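Kundau Shared Kitchen – Progress Report No. 3
Prepared for the Gemach Fund by Gunnlaugur Thorlacius, 24 January 2018 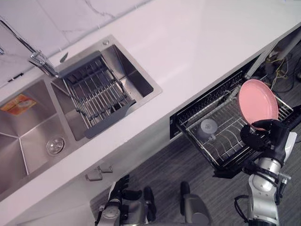 Work since the last report has covered the wash-up area, the storage plan and the written kitchen routine. The cooking side was handed over in August and is not covered again except where costs carry forward.

1. Wash-up area

The counter, backsplash and double sink are in place. The larger basin is assigned to washing and soaking, the smaller one to rinsing. A roll-up steel drainer rack is kept across the smaller basin for items that do not go in the dishwasher. It replaces the freestanding drainer in the original plan, which would have taken up counter space needed for stacking. The pull-down faucet has been set so that its head serves both basins.

The manufacturer's sticker question raised by Dekis at the walk-through is minor. The label on the back wall of the larger basin will be taken off at final cleaning.

The dishwasher is to the right of the sink. With the rack pulled out, plates can be moved from the rinse basin to the tines without crossing the room. The rack does take up floor space when extended, and the routine now says to push it in before anyone carries pots past.

2. Storage

Cabinet fronts and handles are fitted. Shelf heights have not been settled. Steinarsdóttir supplied the first set of shelf pins, and 22 of these were the wrong diameter. Replacements are on order at no charge to the project. Until they arrive, serving dishes stay in the pantry and only everyday plates and bowls are kept near the sink.

3. Routine and training

A one-page wash-up routine has been drafted and tried with two user groups. Both groups asked for a clearer rule on knives. The revised page says that knives are washed by hand, dried and put away at once, and are not left on the drainer. The second draft also drops the color-coded cloths, as neither group used them.

4. Costs

Spending in this period was 3,737, against the approved line for fittings and finishing. This includes 560 for plumbing labor and 210 for the drainer rack, sink strainers and small items. The plumbing figure is over the estimate – the old shutoff valve had to be replaced before the faucet could be connected. The excess was met from the contingency line and no change to the grant total is requested.

5. Open items

Shelf pins: waiting for delivery.
Sealant along the backsplash: second inspection to be booked with Dekis.
Floor behind the cabinets: level check done, written result not yet received.
Routine page: to be printed and posted after the knife rule is approved.

The next report will cover shelf fitting, final cleaning and the first month of bookings.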